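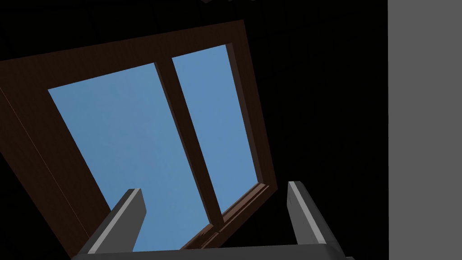 Grethe Egilsson had promised to be quiet, and she was quiet until the machine reached the dresser.

"It will break my handle," she said.

"It will not break anything," said Weidong Wei. He kept his eyes on the screen. "The room is only a model, Grethe. Your real dresser is at home in Grisley."

She knew this. She had given them the measurements herself, in November, with the sewing tape. But the sky in the window was so blue, and the dresser was red and blue like hers, and she could not sit easily while a stranger worked at her drawers.

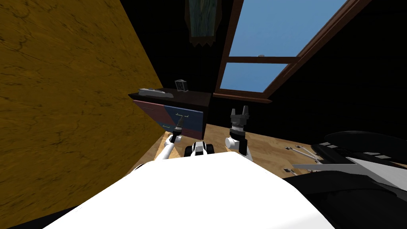

Left hand at the upper drawer, right hand free.

"My mother opened that drawer with her hip," she said. "She had a baby on one arm and the washing on the other."

Weidong wrote this down. He wrote down everything, and it made her careful with her words.

"How many times has it tried?"

"This one? It is number 109."

"And how many times did it put away the socks?"

He did not answer at once. "Three," he said. "But they were good ones."
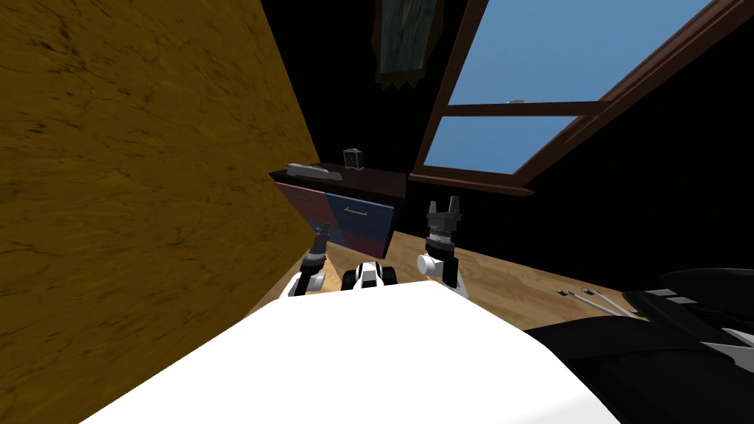
Netomitz Home Tasks Team, Story Evening

Hidayah Sitompul came in with tea and stood behind them. She was of the opinion that a machine should first learn to do nothing for a long time without falling over. After that it could have a drawer.

"Would you let it in your house?" she asked Grethe.

Grethe thought about the narrow stairs, and about her knees, which did not like the stairs any more. She thought about the low drawer where the winter blankets were. She had not opened it for almost 2 years.

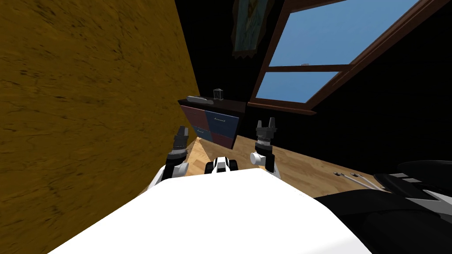

"Can it bend down?" she asked.

"In the model, yes," said Weidong.

"And in Grisley?"

He turned his cup around on the table. Then he moved his chair to the side, so that she could see the whole screen.

"Tell me about the low drawer," he said. "Does it stick?"

"On the left," said Grethe. "You must lift it a little first."

He wrote it down.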